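Review: Prando adjustable piano bench, model 24
May 9, 2023

I teach piano at home, mostly to children and to a few adults who begin again after a long pause. My old bench was from my uncle and it had started to make a noise each time somebody leaned forward. In April I decided to replace it, and after some reading I ordered the Prando 24 from the music shop Kuster. I paid 468 francs, delivery included.

Beat Kuster brought it himself, and we put the legs on in my hallway. There are four long bolts and the key is in the box. One bolt did not want to go in straight, so we took it out and began again from the other side, and then it was fine.

Height and comfort
The height is changed with two knobs, one on the left and one on the right. They turn softly and you can do it while sitting, but not with your full weight. For my smallest pupils the highest position is just enough. An adult with long legs can go low enough also, which was not possible with the Jurna bench I tried in the shop.

The seat is quite firm. In the first week I found it too hard, to be honest, and now I prefer it. My pupil Corina Kälin plays for two hours without a break and she says that her back is less tired than before. I would not promise this to everybody.

Noise
It is very quiet. Only when I move from the very low notes to the very high ones do I hear a small click from the right knob. With the lid of the piano open you do not notice it. I put a little wax on the thread and it became better, but it did not go away completely.

The cover
The cover is imitation leather, in black. It is easy to clean with a damp cloth. The seam at the front corner is not so nicely made as on the Todlow benches, where it is folded inside. For a bench that costs 300 francs I would say nothing, but at this price I expected more care.

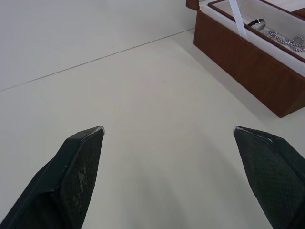

Would I buy it again?
Yes, I think so. If you play alone and never change the height, a simple fixed bench will do the same work for less money. For lessons, where the next person is always taller or smaller, the Prando is a good choice. Please tighten the bolts again after the first month - mine had become a bit loose, and the instructions do not mention it.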